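Boards and Worktops: Your Questions

Oct 11, 2024
By Lucía Lorente

We get such a lot of letters about wooden boards at Kistevon, and they do tend to ask the same things, so I've sat down with a pot of tea and tried to answer the most common ones properly.

Do I need to oil a new board before I use it?

Yes please, and do be generous! We send them out with one light coat, but that's only to see them through the post. Rub in a food-safe oil with a soft cloth, leave it for 15 minutes, wipe off what's left and do the same again the next day. After that, once a month is plenty, or a bit more often in December when the heating's on and everything dries out.

Can it go in the dishwasher?

Oh, please don't. A quick wash in warm soapy water, a rinse, and then stand it on its edge so the air gets to both faces.

Mine has started to rock on the worktop. Is it ruined?

Very likely not. Boards move a little when one face has taken up more water than the other. Turn it over, leave it somewhere cool for 2 days and see how it looks. If it's still rocking after that, write to Wiesława Szewczyk at the workshop and she'll talk you through it (she is very patient, and she has heard it all before).

Why is there a line across the middle of my board, and are the little knots a fault?

The line is a glued join between two planks, and it's meant to be there. Knots, flecks and darker streaks are simply how the tree grew, and no two boards come out alike, so we don't count them as faults. I'm rather fond of the swirly ones myself.

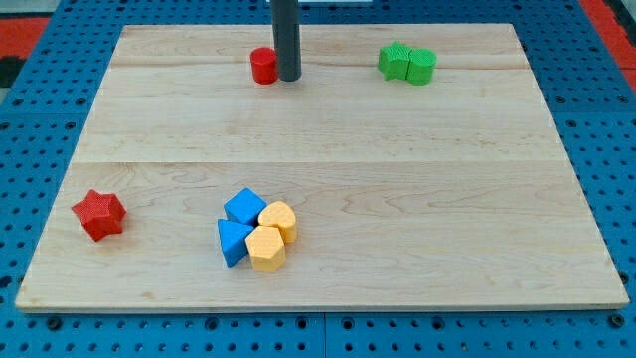

Pale wood with a wavy grain, the seam running across the middle and a few small knots in the lower half.

Can I have a join lined up with my worktop edge?

Do ask when you order and we'll try our best, though I can't promise it on the larger sizes.

Contact us | © Kistevon 2024 | Back to top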